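1/23/19

# Gripper tips from the bench (the laundry folder, part whatever)

So a bunch of you asked about the hand-held gripper after my last post, and I kept typing the same answers, so now they get a page. Quick catch-up if you're new: I'm building a thing I can hold like a pair of tongs, pick up clothes with, and record the moves so that a small arm can copy them later. The arm is called Tam. Tam can't do much yet. The gripper, though, I'm really happy with!

I do most of this at Nindby, our shared workshop, and some of it at my kitchen counter when the baby monitor is on. The tips are mixed up because that's how I wrote them down.

## Printing and bolting the fingers

Print the fingers lying on their side. My first pair went on the bed standing up and they split along the layers the second time I squeezed a sock. Flat on the side, slower print, much tougher finger.

Hex-socket screws everywhere, please. I started with the little Phillips ones from the junk jar and chewed up the heads in one evening (I take things apart a lot). Buy one box of the same kind and keep the right key tied to the tool with string. I used kitchen twine.

Don't crank the joint screws down. Snug them until the finger stops wobbling, then back off a hair. If you have to think about squeezing, it's too tight, and your thumb will tell you about it that night.

A tiny dab of removable threadlocker on each joint screw. Let it sit overnight. I skipped the overnight part once and found a screw in the dryer.

Round off the ends of anything that might touch fabric. Go over it with fine sandpaper, then drag it across an old pair of tights. If it snags, keep sanding. Best test I know and it costs you a pair of tights you weren't going to wear anyway.

## Getting a grip on cloth

Cloth is the hard part. A block or a mug just sits there and lets you grab it, but a shirt slides and bunches and then you've got two layers when you wanted one.

What works for me is coming down almost straight, touching the table very lightly, and closing *while* lifting a little. Oi-ling Hsu showed me that one after watching me fight a pillowcase for most of an evening, and I'd been doing it backward the whole time (closing, then lifting, then saying a bad word).

Stick something grippy inside the tips. I've tried:

- bicycle inner tube, cut into strips: good, smells
- shelf liner: good for towels, useless on T-shirts
- those rubber finger things for sorting paper: my favorite so far
- hot glue dots: no

Put a sheet over the table. A bare tabletop is slick and the tips skate right across it, but with a sheet down there's a bit of give and the fingers can get under an edge. I used to iron mine flat. Waste of time! Leave the wrinkles, you want practice on a surface that isn't perfect.

Pick clothes in a color that stands out from the sheet. I ruined a whole evening of recordings with a cream shirt on a cream sheet and couldn't tell where one stopped.

And start with a piece that's already loosely folded. Going from a heap straight to a neat square is too big a jump. Get good at lifting one flap and laying it back down, then move on to heaps.

## Keeping count (sorry, I do)

I do 20 folds and then take a break, shake out my hand and check the screws. Past that I get sloppy and I can see it in the recordings afterward. My tally sheet is at 206 good ones since July, where good means I'd let Tam learn from it. Sang Mai thinks I should aim for 1,000 before I even switch the arm on. We'll see, I'm not that patient.

Name your files as you go. I once had a folder of things called test, test2, testnew and testnew_real, and I threw the whole lot out.

## Bits and bobs

Charge everything the night before. Yes, the spare too.

Keep a shoebox for small parts and put the lid ON. Screws roll, and a sheet hides them wonderfully.

If you share a space, agree on who gets which end of the table before you lay your stuff out. Clothes spread. Mine do, at least.

Spray paint on the fingers rubs off onto light fabric. Print in the color you want instead. I went with black and it hides the grubby thumbprints nicely.

Next up I want to try a softer tip on the left finger only and see how it does with collars. I'll add it to this page when I've got a decent batch.
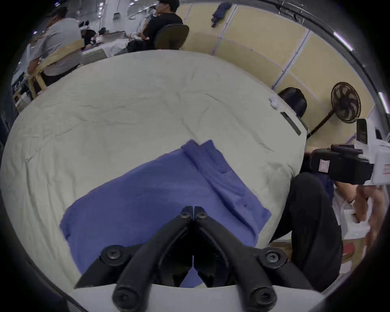
*Both fingers over the blue one, folded flap and all, on the wrinkly sheet.*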